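Projects > Student Reports > Automation 2

Search reports Go

Site Visit Report: Demonstration of Hand-Held Gripper Tools at Korden
Submitted January 11, 2023

1. Purpose
The visit was part of the Automation 2 course. The group was asked to observe a working demonstration, record the procedure and comment on the design of the end effector. Korden opened its demonstration room to 11 students for one afternoon.

2. Procedure
The host, Zhiqiang Shao, demonstrated a two-finger gripper operated by hand. The operator performs a task with the tool, a camera on the tool records it, and the recordings are later used to train an arm with the same fingers. Each student made several attempts at lifting and placing small items. A session was limited to 20 minutes per person. The target for one task is 320 accepted recordings, and a recording is rejected if the item leaves the camera view before it is released.

3. Finger design
Each finger consists of a dark plastic arm with a rectangular mounting block at the end. The block carries the gripping pad and has screw holes. The pads are soft and wrapped in black tape. According to the host, bare plastic was tried first and slipped on smooth parts.

Pad wear was the main weakness we noted. One pad had a ragged lower tip with small frayed pieces hanging from it. The other had a squarer lower edge, but a flap of tape had lifted at one corner. The two contact surfaces are therefore not identical, and this may affect thin or flexible items such as foil more than rigid ones. We did not measure the effect.

4. Discussion
The host stated that pads are replaced after 80 sessions - a fixed interval, with no inspection in between. We would suggest a visual check before each session and a molded pad in place of tape. The group did not agree on whether the molded pad would justify its cost at this volume.

5. Open points
Grip force was not available during the visit. A request has been sent to Korden, and the values will be added to the appendix if received.

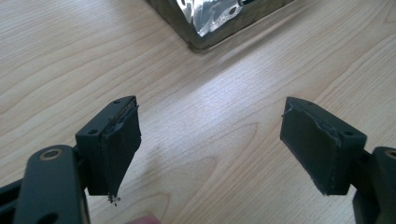

Iida Jääskeläinen: On section 4, I would keep the tape for now. A worn pad can be rewrapped between two operators, and a molded one has to be ordered. A check before each session is a good idea, but write down who signs for it.

2 comments | 11 shares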